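Sunday, January 17, 2021

Well, the tomatoes have finally done something. I went out before breakfast in my thongs and dressing gown, as is now traditional, and there were 17 ripe ones on the big bush by the fence, all gone red more or less overnight. Yesterday I'd have sworn they were a week off! I picked the lot into the front of my dressing gown because I hadn't taken a bowl, and then had to shuffle back to the house like a penguin and ask the dog to move out of the doorway, which she did not.

So it's been a tomato sort of day. Tomatoes on toast at seven, tomatoes and cucumber at lunch, and a tray of the split ones roasting now with garlic and far too much oil (the kitchen is like a sauna, I know, I know, who turns an oven on in January). The splits are from the storm on Thursday, I reckon. They'd been dry for days and then got a drenching, and you can't expect skin to put up with that.

I want to get the whole season down while I still remember it, because last year I wrote nothing and then spent August staring at seed catalogues with no idea what I'd liked. So.

The big bush is Gebru, from the swap table at the library. Thin skin, quite sweet, a bit floury if you leave it on the plant too long. I pinched the laterals out until the middle of December and then lost interest, and it's now the size of a small car. It has pulled one stake clean over and is leaning on the fence as if waiting for a bus. I'd grow it again, only I'd put it somewhere it couldn't reach the clothesline. I brought a pillowcase in on Friday with a green smear right across it.

The Lameck by the tank has been a let-down. Lovely leaves, lots of flowers, and then 2 tomatoes. Two! In the whole summer! I blamed the bees, then the heat, and then I read that too much nitrogen gives you all leaf and no fruit, and I remembered standing there in October tipping chook manure on it by the bucket and feeling very generous. So that one's on me. The two I did get were delicious, which only makes it more annoying.

Flollatent is the yellow one in the half barrel and I keep forgetting to give it credit. It just gets on with it. It's had no pruning, hardly any feeding, one crooked bit of bamboo to lean on, and there's a handful ready every second day. They're the ones I eat standing up with the hose in my other hand. Not much tang to them, so they're no good for sauce, but for wandering about with they're perfect.

The beans are finished. I pulled them this morning while the bed was still in shade and left the roots in. I let the last pods go brown on the vine this time instead of pinching them all off for dinner, and I shelled them at the outside table with the cricket on the radio. It's such a nice job, shelling beans. They come out so shiny you feel a bit rich. And then, for the first time in my life, I counted them, mostly to have something to write here, and got 341. I'll never have room for 341 bean plants. I'd have trouble with thirty. But I've spread them on a tea towel in the spare room, and I go in every hour or so and run my hands through them.

That led on to seeds in general, and the shameful state mine are in. There's the biscuit tin, there's the shoebox, there are envelopes in the cutlery drawer, and a film canister with "GOOD ONES" on the lid, and I could not tell you under oath what's in it. Pumpkin? They look like pumpkin. Every spring I tip the whole lot out on the bed and swear I'll sort it, and every spring I end up sowing whatever's on top. I want drawers. Little ones, all in one place, with leafy things in one and roots in another, and beans and peas together, and a drawer for flowers so the poppy seed stops getting into everything. 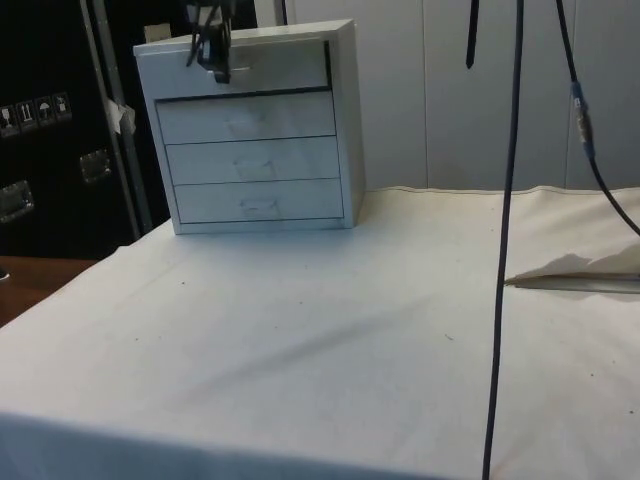 Four drawers would do me if I was strict, though I can't say I've ever been strict. The trouble is tomatoes, which want a drawer of their own by rights, and then the pumpkins and zucchini take up so much room for what they are. I could put them by month of sowing, I suppose, and then in August I'd only have to open the one drawer and get going. I quite like that. It would mean splitting the lettuces up, as I sow those nearly all year, but I could live with it. I'll have a think about it in the bath.

Saved some seed from the best Gebru while I was at it. Squeezed the goop into a jar with a splash of water and put it on the laundry sill to ferment, where it'll smell like feet until midweek. I've written the name on the jar this time. Last year's jar I labelled "tomato", thank you, very helpful.

The zucchini has mildew. I've cut off the worst leaves and sprayed it with milk and water, and if it carks it I won't be heartbroken, as there are still 16 of the things in the laundry and I've run out of neighbours who'll answer the door. Might try them grated in a cake again. The last one was a bit damp in the middle but it all got eaten.

And I finally opened the bag of Proden, the seaweed stuff I bought before Christmas, and gave the capsicums a good watering can of it each. They've been sulking since I planted them. It absolutely reeks. The dog was thrilled and rolled in the spot where I'd spilled some, so that was the rest of the arvo sorted, her in the tub and me wetter than she was.

Still to do this week: tie up the Gebru before it takes the fence with it, turn the compost, dig over the bean bed and put some carrots in if it cools off, and find out what's chewing the basil. Something's been at it at night. I'll go out with the torch after the ten o'clock news. Oven's beeping, that's my tomatoes.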